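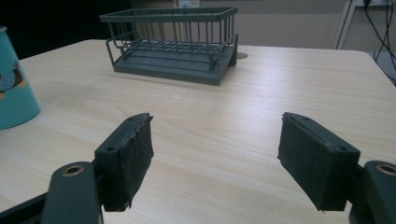

Kwok-wai Kan's comment on the first draft of this budget was that we had priced the grippers and forgotten everything that wears out on them. Fair. Section redone below, pads and spares now get their own line.

4.2 Equipment plan and running costs

Figure 3. Hand-held gripper with foam-padded fingers, facing pads across the gap; wire basket on the tabletop beyond.

Planned purchase is 2 hand-held grippers from Komton, plus fingers and pads. Total for the hardware line is 3040 dollars, shipping in, tax not. The Ornow unit was cheaper up front but fingers are molded in one piece with the body, so a damaged finger means a new tool. Dropped it. Mabaso never sent a written quote and we stopped asking in June.

Pads first. The foam is the part in contact with every object and it goes at the edges before anywhere else. Fraying along the top edge, as on both pads in Fig. 3, is what we log as stage one wear. We do not swap at stage one. Swap when the backing plastic can touch the object, or when a loose strip hangs far enough to get caught in a grasp. Under that rule the plan calls for 26 pads over the collection period, ordered together to get the same foam batch. Mixed batches gave different grip on wire and on smooth cups, which then shows up in the data as a change nobody planned.

Fingers. One spare pair per tool. Brass inserts are a must, bare plastic threads strip after a few pad changes and then the whole arm is scrap. Komton fits them as standard, Clirkex charges extra.

Tables, power and objects not budgeted. We use the tables we have. Household items (racks, cups, baskets) come out of the consumables line, see 4.4, and should be bought in one go becuase shops change stock. Wire goods are hard on foam so expect those sessions to eat more pads than the soft goods ones. No separate figure for that yet.

Open points: warranty on the grippers excludes anything padded, still arguing. Lead time for pads is longer than for the tools themselves so the pad order goes out first. Storage for the spares to be setled with the lab next door.

Last updated: June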